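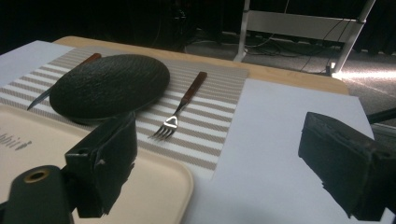
Posto 2, lado do operador: dedos da garra abertos sobre o jogo americano, com faca, garfo e bandeja.

Tempo de leitura: 2 min

Lista de verificação — posto de talheres, garra manual Fletari
Unidade Ernbridge. Revisão de Aug 24, 2019.

1. Dedos da garra
[OK] Fixação dos dois dedos conferida, sem folga lateral.
[OBS] Borda superior do dedo esquerdo com marcas de desgaste. Desgaste superficial, dentro do aceitável. Medir de novo em novembro.
[OBS] Face superior do dedo direito áspera, com aspecto empoeirado. Limpar com pano seco antes do próximo turno. Não usar solvente.

2. Suporte cilíndrico
[OK] Inserto de cor latão assentado no furo, sem rebarba ao tato.
[OK] Parafusos reapertados na sequência da ficha Flostia.

3. Abertura e fechamento
[OK] Curso completo em 60 ciclos, sem travamento.
[NC] Retorno lento em 2 ciclos, ambos no início do ensaio. Lubrificar a guia e repetir os 60. O posto só é liberado com zero ocorrências.

4. Mesa e objetos
[OK] Papel branco estendido sobre o tampo, sem dobra na área de pega.
[OK] Garfo na diagonal, dentes livres, cabo acessível.
[NC] Faca parcialmente sob o disco escuro, com a ponta exposta sobre o jogo americano. Reposicionar antes de ligar — a lâmina não pode ficar sob outro objeto.
[OBS] Bandeja creme sobreposta ao jogo americano. Permitido nesta montagem; anotar a posição na folha Frota.

5. Piso e cabos
[OBS] Cabos pretos soltos no carpete, embaixo e em volta da estrutura metálica branca. Prender com abraçadeira e deixar livre a passagem de 800 mm.
[OK] Parada de emergência testada com a garra aberta e fechada.

Pendências: itens 3 e 4 (NC), item 5 (cabos). Prazo de 26 horas para as NC. Sem baixa no prazo, o posto fica bloqueado na Frota.

Este site utiliza cookies para melhorar a sua navegação. Aceitar | Configurar preferências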